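Budget for a produce packing gripper - what did you actually pay?

benchcrate
Posted Monday, July 20, 2020
Small packhouse, leafy stuff mostly. Boss wants a number for next years budget and I have till end of the week. Got a quote from Brinkmann for one soft finger set, 2,554 without the wrist mount. Arm we already have. Is that normal? Spare fingers extra, 390 a pair. Seems steep for molded plastic.

palletmonk
Normal-ish. We paid a bit less for Drarell but the mount was a separate order and took forever. Ask what the mount costs BEFORE you write anything down. Also cabling.

rowcover_j
390 a pair is robbery. Print your own. We did ours in the shop, fine for carrots.

palletmonk
Carrots dont bruise like leaves do. And printed ones are a pain to wash, all those layer lines. Our food safety person took one look and said no.

rowcover_j
Depends on the finish. Ours passed. Different auditor I guess

benchcrate
We get audited every July so printing is out for me, not starting that fight. How many spare pairs do people keep?

hoseclamp
Two pairs per arm, more if you run double shifts. We went through one pair in 30 days when the grip force was set too high, then hardly any once we fixed it. So dont let the first month scare you. Put in a line for setup time too, integrator came out to Flavutholm twice and the second visit wasnt in the quote.

rowcover_j
Two pairs is a lot of money sitting on a shelf for a small place

hoseclamp
Cheaper than a line down on a Saturday

benchcrate
Ok so mount, cabling, spares, setup. What about a camera at the wrist? Brukent wants to sell me one with the gripper as a bundle. No idea if its worth it

palletmonk
Get the camera but dont take the bundle till you see what it sees. Ask for raw views with your own product, not the brochure apple.

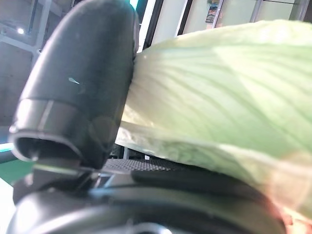
palletmonk
Camera placement is what I'd settle before signing anything. Big leaves eat the view. In that one the finger takes up most of the left half and the leaf fills nearly all the right, so you get a narrow slot between them and not much else low down. Look at how the bottom of the leaf crinkles up against the finger too - for heads with loose outer leaves I'd budget a second camera overhead and use the wrist one just for checking the grip.

rowcover_j
Or just the overhead and skip the wrist one. Thats what we run.

palletmonk
For carrots lol

hoseclamp
With you on the overhead. Not sold on skipping the wrist one, with leaves you want to see the bunching. Whatever you pick get a trial in writing, 100 picks of your worst product, not the nice stuff from the top of the bin

benchcrate
Good, asking all three for a trial. Going in with two cameras and one spare pair to start, will fight for the second pair later. Will post the mount price when Brinkmann gets back to me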